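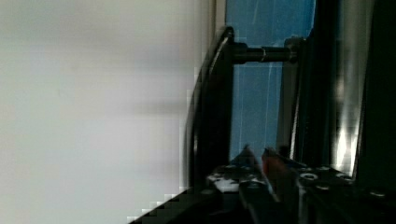
Getting four people out the door to the Powell bus with everything they need is a household job like any other, and I love it when a small fix at home makes the whole trip easier! We gave up our second car in July and have been tinkering ever since. Bikes, folding carts and strollers all live by our back door now, so wiping them down has become part of the routine. Glossy black metal is the fussiest thing to clean, and the trick is to look for the highlight. You can see it in the photo, a thin bright line along the outer edge of the curved bar. Tilt your head until you find that line, then follow it with a barely damp cloth. Any smear breaks the line up and you'll spot it right away. Dry with an old T-shirt and you're done.

## By the door

**Hang passes at hand height.** Ours were in a drawer, under the takeout menus, and somebody was always digging. A plain cup hook for each rider works much better. Put the kids' hooks down where they can reach them!

**Print the timetable big.** The Medimham route map is pretty, but try reading it with a coat half on. I typed out only the departures we use, in fat letters, and taped the sheet inside the closet door. Write the date in the corner so you know when it's stale. (Ours says October 2018, when the evening runs changed.)

**Set a kitchen timer.** Our stop is a 12 minute walk with a kindergartner, so the timer goes off 15 minutes before the bus. Phones get snoozed. A loud wind-up timer on the fridge does not.

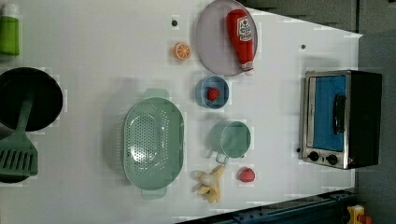

*Play ketchup on a plate, with a strawberry in the blue bowl.*

## Wet gear

Lay a boot tray with a layer of clean pebbles in it. The water drains down, the soles sit up out of it, and you can rinse the whole lot under the hose once a month. Stuff wet shoes with newspaper and swap it after 2 hours - the second batch does most of the work overnight.

Umbrellas should dry half open. A tension rod across the tub is perfect for this, and for rain pants too, clipped by the cuffs.

For bus seat grime on light-colored pants, rub in a little dish soap before the wash and let it sit. Dindo Estrella, who rides the Fulach line in with me, swears by bar soap and an old toothbrush, and I've come around to it for cuffs.

## The shopping cart

A folding cart makes the grocery run by bus so much nicer, and ours has lasted because I look after it:

- Wipe the axle and add a drop of light oil where the wheels turn. Cooking oil goes gummy, so skip it.
- Line the bottom with a cut piece of cardboard. Cans stop poking through.
- Pack cold things together in the middle, bread on top.
- Stick reflective tape on the back, up high where drivers will see it.
- Check your weight. I keep mine under 18 pounds, or getting up the steps at Cuvar station is a real chore.
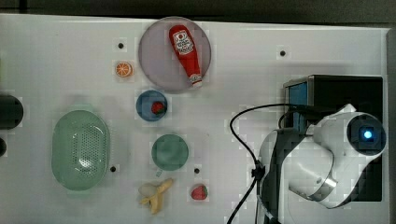 *Orange slice, blue bowl, and ketchup on the big plate.*

## Snacks for the ride home

Freeze a damp sponge in a zip bag and use it as an ice pack. It won't leak on your papers when it melts! Cut apples keep their color if you put the slices back together and snap a rubber band around them. Tuck a spare bag in the side pocket for the cores and wrappers, and empty it as soon as you get in.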